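People keep asking me whether machines can do the boring chores yet. I run the tool counter at a small repair shop, so I have an opinion. Short thread.

The chore I care about most is clearing up. At closing there's a pile of stuff on every bench and somebody has to put it back. It takes me 40 minutes on a normal night.

It's the same job as the kitchen drawer or the kids' room at home. Look at a mess, pick up one thing, put it where it goes, do it again.

Welding and stacking boxes were solved a long time ago. Every part is the same and sits in the same spot. Nothing on my benches is ever in the same spot. 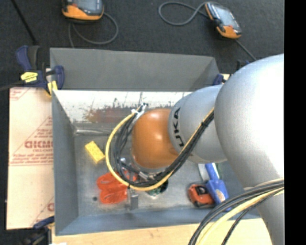 Picking mixed items out of a bin is the closest thing to my closing routine, so it's the task I read up on. The items are where it gets hard. A yellow block like a sponge squashes when you grip it. The blue tool is thin at one end and wide at the other and lies right up against the red-orange and black thing beside it, so you have to decide which one you're grabbing. The bare metal floor is shiny in places too, and shine is a known headache for depth cameras.

A person doesn't think about any of that. Rajkumari on our counter can clear a tray while she's on the phone with a supplier.

Then there's the arm itself. A big industrial arm is strong and repeats a move very well. It also needs space, power and a safety setup. Our back room is 500 square feet and we can barely get the hand truck through.

Ludmila asked about the small arms. We priced one from Haberkorn in August. The arm by itself was $1,715, no gripper, no camera, no software. Fine for a hobby. I wouldn't hand it a torque wrench.

At home I'd say we have floors and lawns. Vacuuming works if you pick up the socks first. Picking up the socks is still your job.

Laundry folding, no. Loading a dishwasher, I've seen demo videos, mostly with the same few plates.

My test for the shop is simple. 1,000 picks from a mixed tray, with nobody standing next to it. When a vendor will do that in front of me with my tools, I'll sit down and talk money.

Until then Rajkumari and I split closing. She does the benches and I do the drawers.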